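Gripping soft items with the Amadi hand-held gripper

Applies to the Amadi kit as sold by Standport, firmware 22 and later.

Soft bundles deform under load, so the factory force setting of 100 is too high for them. Lower it before the first pick.

Switch the unit on and wait for the green light. Open the fingers fully and wipe both pads with a dry cloth. In the Grip menu, set force to 22 and save the profile under its own name — the default profile cannot be overwritten.

Bring the fingers in from above, one on each side of the bundle, and close slowly.
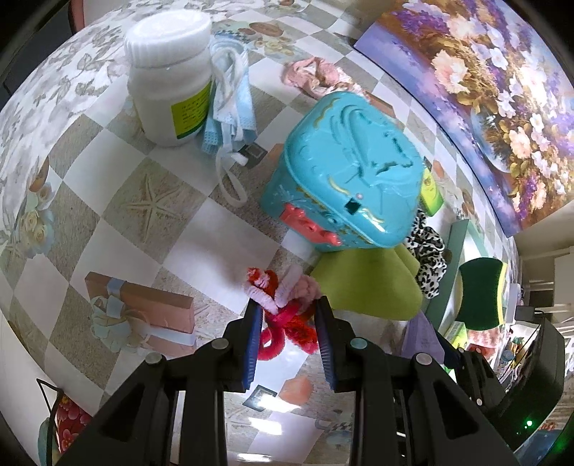 Does the profile need to be set again after a battery change?

Profiles are stored in the handle and survive a battery change. A factory reset erases them.

With pipe cleaners, grip where several strands cross. A single loop tends to pull out of the bundle on the lift. If the bundle slips, raise the force in small steps and repeat the pick from the same position.

Pads are rated for 3,000 cycles. Order replacements as part 217, and change both at once — a worn pad opposite a new one will twist the load.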